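Cuidados com a garra manual impressa em 3D

Na bancada usamos garras manuais de plástico preto impresso, com dois dedos ligados por barras articuladas. Aguentam bem o uso diário, mas pedem uma revisão a cada duas semanas. Estas são as dicas que temos colado na porta do armário, revistas por Kai-wen Sin em 2020-12-04.

Limpeza

Passe um pincel seco nos pivôs e nos furos dos parafusos. Nos dedos, pano úmido e nada de acetona. Rebarba de impressão na face interna sai com lixa 170, em passadas curtas.

Parafusos e insertos

Aperte à mão, com a chave curta da Nolteck. Se o parafuso gira em falso, o inserto de latão soltou do plástico. Retire, limpe o furo e assente outro com o ferro de solda, devagar – se entrar torto, a peça está perdida. Os insertos ficam na gaveta 109, em caixa de 100.

Pivôs

Uma gota de óleo de silicone Didenko em cada eixo. Abra e feche algumas vezes e seque o excesso.

Teste com a bolinha

Use uma mesa branca e lisa, com boa luz. Ponha uma bolinha laranja, do tamanho aproximado de uma de pingue-pongue, e chegue com os dedos abertos, primeiro por um lado e depois pelo outro. A ponta do dedo de baixo deve passar rente à mesa sem arrastar. 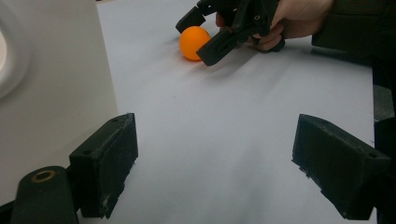
Se a bolinha escapa

Confira a folga das barras antes de mexer nos dedos. Folga dos dois lados é parafuso frouxo; de um lado só, costuma ser barra empenada, e aí é imprimir outra. O arquivo está na pasta Molatano, com o perfil de fatiamento já ajustado.

Guardar

Sempre com os dedos abertos, longe do sol da janela.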